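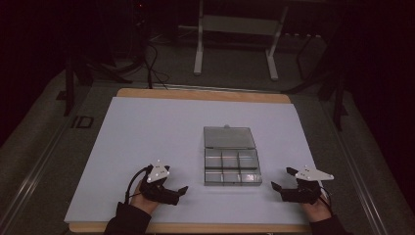
An open compartment box with a hinged lid, all six compartments empty.

October 7, 2019
By Ratih Hartono

Search the handouts Go

Storage and the Tidy Home: notes for session 4

Last time we looked at where household advice comes from and who pays for it. This session takes one claim from that world and leans on it a bit. The claim is that a home works better when every object has its own place. You will have met it in magazines, on television and in the opening pages of most decluttering books. It is repeated so often that few writers bother to say what "works better" means.

1. What is being claimed

There are at least two claims folded together. One is about finding things: if the scissors live in one drawer, you will spend less time looking for the scissors. The other is about mood: an ordered room makes an ordered mind. The first can be tested with a stopwatch. The second is much harder to pin down, and the books slide from one to the other, often inside a single paragraph. When you read the set chapter, mark each place where it happens.

2. The Kelmendi survey

The reading pack includes the summary of the Kelmendi survey, which you will see quoted in shop leaflets. It asked 414 householders whether they felt calmer after buying storage products. Most said yes. Before you copy that into an essay, look at who was asked. Every one of them had bought something from the firm that paid for the survey, and they were asked within 14 days of buying it. People who have just spent money tend to think well of the purchase. I would want to know how they felt a year later, and the summary doesn't say.

There was no comparison group either. Someone who sets aside an afternoon to sort the kitchen may feel calmer at the end of it whether the spoons go into a new divider or an old shoebox. The survey can't separate the box from the afternoon.

Kavinda Siddiqui's short reply (also in the pack) makes a further point about the word "calmer". Calmer than when? The householders were asked to remember how they had felt before, and memory is generous to whoever is telling the story.

3. Does sorting save time?

Sometimes. The case for it is strongest with small things that look alike and are used often: screws, beads, fuses, sewing needles. It gets weaker as things get bigger and rarer. You don't need a system to find your ironing board.

The part usually left out is the cost of upkeep. Sorting takes time at the start, and then again every time something is put back. Krešimir Golob kept a diary of his own shed over one August and recorded 60 minutes spent sorting and 41 minutes saved in searching. It is one man and one shed, so please don't treat it as a finding. I include it for the method, which anybody in this room could repeat, and which the people selling the dividers have not tried as far as I can tell.

Fixed compartments bring a problem of their own. Whoever makes the box decides how many kinds of thing you have. If you own more kinds than that, two of them will have to share, and if you own fewer, you may find yourself inventing a category to fill the gap. Maribel Puma calls this "shopping for the spaces". I think she overstates it in her second chapter, where every empty slot becomes a sales trick, but the basic observation is sound.

4. The mood claim

Be careful here. There is published work linking mess and stress, and much of it asks people to rate both for themselves. Somebody having a bad week may let the washing-up pile up, and may also describe the same kitchen more harshly. Which came first? A single questionnaire won't tell you.

For discussion

Bring one advertisement for a storage product, printed or cut out. Underline anything in it that could be checked. Last year's group brought several from Stirico and ended up with very little underlining.

Can you think of a household where the "one place for each thing" rule would make life harder? Consider shared houses, small children, and anyone who can't easily reach a shelf.

Reading for session 5: Puma, chapter 3, and the two pages on labels. The second half of chapter 3 can be skimmed.

Contact: Ratih Hartono, course office | Copyright 2019 | Back to top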